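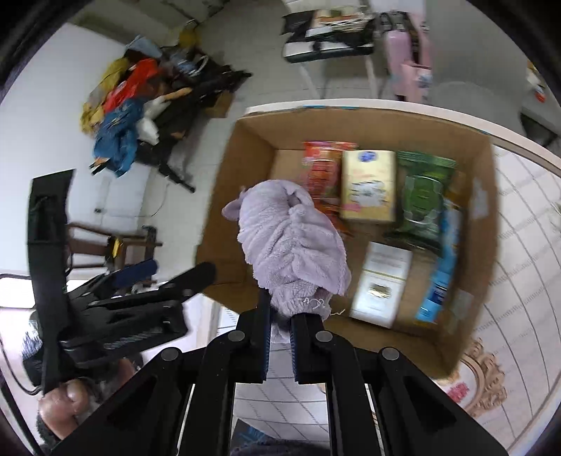
README | Data | Notes | Changes

gremstead-laundry-words

I've been collecting the words people use for washing day, mostly from parish newsletters and old recipe pamphlets in Gremstead and Clultgate, and this is the lot so far. There are 3,000 rows in words.csv, one per use, so "dolly tub" turns up over and over (sorry, I like seeing them all!).

Columns are word, meaning, place, decade and source. If place is blank I couldn't pin it down. The 318 rows marked Wallin came off very faint photocopies and I'd treat the spellings with some suspicion, especially anything with a double l.

notes.txt has my ramblings on 109 of the odder ones. I still can't decide whether "swilker" is a verb.

Decades before the 1890s are thin. I'm hoping to get back to the Borkinov pamphlets in November, which should fill a few gaps.

Use it for whatever you like, just say where you got it. Spotted a mistake? Open an issue and tell me the row number.

Last updated: November
4 comments | 12 shares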